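Prudari Visitor Locker, Model 220

Home > Products > Police and Court Buildings > Visitor Lockers

The Prudari Visitor Locker is made for the waiting areas of police stations and court buildings. Families and lawyers who come to see a person in custody must leave their phone, keys and bag before they go inside. With this locker they can do it by themselves, and the officer at the desk does not need to keep the things in a drawer.

Each unit has seven doors. The doors are steel, painted in gray, and every one has its own key and its own number plate. The number on the key is the same as on the door, so a visitor who is nervous will find the right one easily.

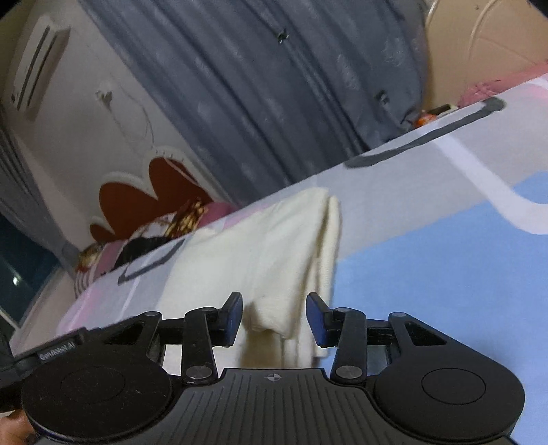

Size and weight

Height: 635 mm
Width: 600 mm
Depth: 220 mm
Fixing: to the wall, four screws (included)
Load: up to 7 kg behind each door

What is in the box

One locker unit
Two keys for each door
One master key, in a closed envelope
Number plates and screws
Paper with the fixing instructions

Choice of lock

The normal version comes with a key lock. For the building where many keys are lost, we offer also the Haldane code lock. The visitor chooses four digits, and the code is erased when the door is opened again. The master key opens both kinds.

From our customers

"We put two units in the hall of the Drandlow court. The lawyers liked it from the first day. I would only ask for a bigger door for the motorcycle helmets."
Paraskevi Karamanlidis, court office

A version with one large door is in preparation and we expect it in May.

Delivery

Orders are sent from our store in Pliltside. The price list was last changed on Mon 6 April. For more than one unit, please write to us before you order and we will prepare an offer with the transport included.

Add to inquiry | Download fixing instructions | Spare keys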